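From: Perrine Barbier
To: cell-sim list
Subject: Re: Gripper offset on the simulated kitchen cell

Upendo Waweru wrote:
> After the September update the fingers close too high on the
> tool. Before I touch the controller I'd like to know whether
> the mount or the gripper model is wrong. Which do you check
> first? We load the Skolari scene with the default pedestal.

Check the mount first. The update moved the base frame of the arm from the floor to the top of the pedestal. If your cell file still carries the old height, it gets added a second time and every grasp target shifts up by the same amount. Ours did this, and Hugo lost a morning tuning finger force before he looked at the frame tree.

The order I use:

1. Open the cell file and set the base offset to zero in z. Leave x and y alone.

2. Reload and run the joint homing script. All joints should settle inside 2 mrad. If one does not, the gains came from the old file. Copy them again from the Ostley branch.

3. Swap the gripper block for the one in revision 1824. The older block has the tool point at the palm and not between the fingertips.

4. Command a grasp with the gripper pointing straight down over the wooden counter and stop with the tool held upright. Look at where the fingers sit. They should be around the top of the tool, with the head at the fingertips and the shaft hanging clear below. 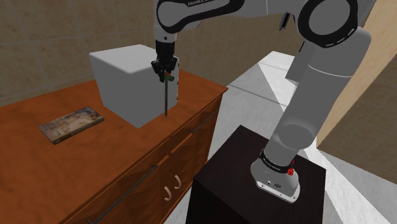
5. Repeat the grasp 25 times with the random seed fixed. I accept 17 ms of jitter on finger closure. Anything above that is usually the contact solver, so raise the substeps before changing friction.

If step 4 still looks high, send me the cell file and the log from homing. Cayetano has the old meshes if you need to compare.

Perrine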